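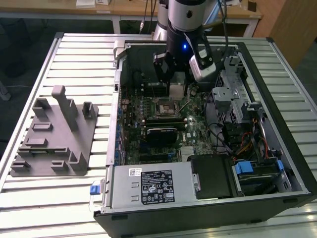
The gripper over the motherboard of an open desktop tower, with the gray printed fixture next to it on the slatted table.

Our visit to the Narnine lab in March began with a wrong turn, two flights of stairs and very good coffee. There were 31 of us on the list, mostly from repair shops and school tech programs, and we were split into small groups so that everybody could stand close to the tables. I was in Ilaria Fiore's group, and I'm so glad I was, because she got to the computer table first and let us stay there long after our slot was over!

The people at Narnine want a robot to learn how to take old office computers apart and put some of them back together. They don't write out each move in code. A person does the job through the arm, over and over, and the recordings go into training. Ilaria calls one recording an episode. The set they are building now, under the project name Kindow, had 977 episodes on the morning we came, and 159 of those were for memory modules alone.

There are two ways to show the arm what to do. In the first you hold it by the wrist and lead it along, and it goes where you push it (lighter than I expected, a bit like moving a desk lamp). In the second you sit to the side with a hand controller and drive the arm from there. Ilaria likes the second one better for work inside a case, where your own hand would block the wrist camera's view of the board. The camera sits right on the wrist and looks down into the case, so the robot learns from much the same angle it will have when it works alone.

I hadn't thought about how crowded a desktop tower is from a gripper's point of view. Two fingers have to get down between cables and metal edges and the socket with its bare gold contacts, which I would not want to touch with anything. Dénes Szilágyi, who drives most of the episodes, told us the contacts are the one spot where he still holds his breath. He also said that slow, tidy demonstrations are less useful than you'd think. If he drifts a little off and then corrects, he keeps the episode - the robot needs to see how to get back on track.

Then we got to try. Primo Cattaneo from the Longo repair shop went first and was good at it right away, which was annoying. My turn with the controller lasted maybe three minutes. The up and down part came easily, but turning the wrist while lowering it felt like patting my head and rubbing my stomach. I did get the fingers to close on a memory module in a practice board, and I may have cheered.

Questions went on over lunch. Someone asked how many episodes it takes before the arm can do a step by itself, and Ilaria said it depends a lot on the step. Big blue latches are kind to beginners, human or robot. Thin cables are not, and the team is still arguing about how to record those.

After lunch we had a short talk by Tullio Parisi on sorting the parts once they are out, and a look at the storeroom, where 161 donated towers were waiting on shelves. The groups from Linlow had to catch their bus at four, so the last demo was cut short. Ilaria has offered a second visit for anyone who wants a longer turn at the controls, and my name is already down.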